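Prellilska Sorting Room Gallery

Welcome to our gallery page! The sorting room at Prellilska is the place we love showing off most, and it's full of color: soft foam shapes, bright storage bins and a belt that everybody wants to stand next to. We opened the room in January after a long stretch of painting, sweeping and arguing over shelf heights (the shelves won), and it has been busy ever since.

The foam pieces come from Rumora, and we now have 2,685 of them in the building, which sounds like a lot until a group of 30 gets going! They're light, they stack nicely and they're very easy on the toes. Bins live on the floor so that small arms can reach in, and we give them all a good wipe at closing time.

We're adding pictures as we sort through them, so do come back. Click on any picture for the large version. Gallery last updated 21/06/2026.

On the belt

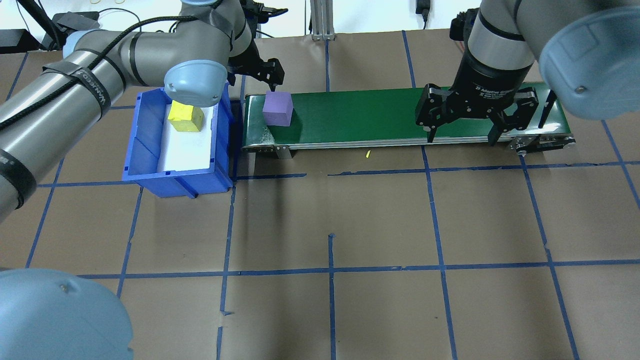
Purple cube on the green conveyor, with the blue bin to the left. We love these colors together!

More from the Eberhard wing and the Velero play loft coming soon.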